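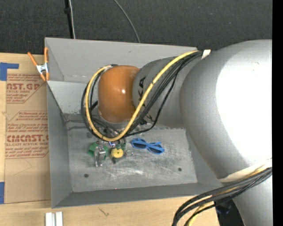 KUKA over the gray bin, small-object set, before lunch.

February, evening

Started at 7:40. Homed the arm, loaded the cell config from last night, ran the air check. Pressure held. The plan was two blocks of 100 attempts on the small-object set, then re-label whatever the force threshold got wrong. Ended the day with 255 attempts on disk, because block one had to be partly redone and I kept the bad part under a separate tag.

Block one, first half. Policy was the Orkberg checkpoint from the end of last week, with exploration turned up so it does not keep going back to the same two grasps. It still likes the sunglasses. Given any view with the blue sunglasses in it, it goes for the temple arm, closes, and lifts them by whatever it happened to catch. Success rate there is high enough that these examples are close to worthless for training. I want failures and near misses on the thin stuff.

The metal ring is the opposite case. It lies on a bare metal floor, it is thin, and depth returns almost nothing for it. In the depth map the ring is either missing or it is a smear joined to whatever is beside it. The proposal network puts no candidates on it unless it touches another object. Added a rule to the sampler: one attempt in every group is drawn uniformly over the bin floor, no proposals used. That costs yield but it is the only way the ring gets any examples at all. Of the uniform draws, most closed on nothing, as expected. The empty closes are kept. The network needs to see scratched metal labeled as scratched metal, and the shiny streaks in the middle of the floor are exactly where it was inventing candidates two weeks ago.

Then the label problem. Success is called by gripper width after lift, with a five second hold. For anything thinner than the width tolerance, a good grasp reads the same as an empty close. So a ring held perfectly is written down as a failure. I knew this in theory and had not done anything about it. Went back over block one by hand, comparing before and after images of the bin. If the object is gone from the floor after the lift, it counts. Found enough flipped labels that I do not trust anything thin collected before today. Tagged all earlier thin-object data as suspect and left it out of the next training run. It can be recovered with the image difference check, once that is written.

Wrote the image difference check over lunch. First version compared raw pixels and called nearly everything a change, as the arm comes back to a slightly different pose each time and its shadow moves. Second version masks the bin floor only and takes the after image from the parked pose, arm fully clear. This adds time to every cycle. Ran it against my hand labels from the morning and it agreed on all but a few, and those were cases where an object rolled without being picked. Rolling needs its own label. Called it "disturbed" for now and did not feed it to anything.

Cable notes. The yellow cable and the black bundle make a loop under the wrist, and the loop is now long enough to come down in front of the fingers at some wrist angles. It does not hit the objects on a vertical approach. On a tilted approach near the wall it brushed the rim once, and the force reading jumped and ended the attempt. That attempt is logged as a collision, which is true in a sense but not one the policy can learn from. Limited wrist rotation in the sampler for the afternoon. This biases the data against one side of tilted grasps and has to be written into the dataset notes, or somebody at Flendwood will train on it and wonder why the policy never turns that way. Proper fix is to shorten the loop and tie it higher on the forearm. Needs the arm powered down and an hour. Tomorrow first thing.

Bin position. Checked the corner against the saved reference before block two. The spring clamp on the rim had not moved. Good. The last time the bin shifted I found out from a whole afternoon of grasps landing short.

Block two. Changed the object mix partway. Kept the yellow round piece and the green ones, took the sunglasses out for the second half, and tipped the contents back in after each group by hand. The robot's own stir routine pushes everything to the near wall, and after a while every example is a wall example. Hand resets are slow but the spread is better. I should be logging which resets were by hand. Added a field for it at 3:15, so attempts before that have it blank.

The clamp-like metal piece lying across the green object gave the most useful data of the day. Grasping one takes the other along about half the way up, then they separate. The width reading changes during the lift, so there is a clean time signal for when it let go. Current format stores only the final width. Changed the logger to store the full width trace. File size goes up slightly, no effect on cycle time.

Sync to the Jiden server started at 5:20 and stalled on the depth files. Restarted with smaller chunks, went through. Checksums match. The Yadav baseline wants depth in millimeters and ours is in meters, so the converter has to run before anyone compares numbers. I have made this mistake already and the baseline looked terrible for a day.

Still open:
Shorten cable loop, retie, recheck wrist limits, remove the rotation cap.
Run the difference check over all thin-object data tagged suspect.
Decide what "disturbed" means for a two-object lift.
Ask whether the acrylic sheet beside the bin can go on the shelf. The brown paper on it is close in color to the table and the segmenter splits at the printed lettering.
Blank reset field: fill from the operator notes or leave blank. Leaning toward blank.

Parked the arm, air off, 6:35.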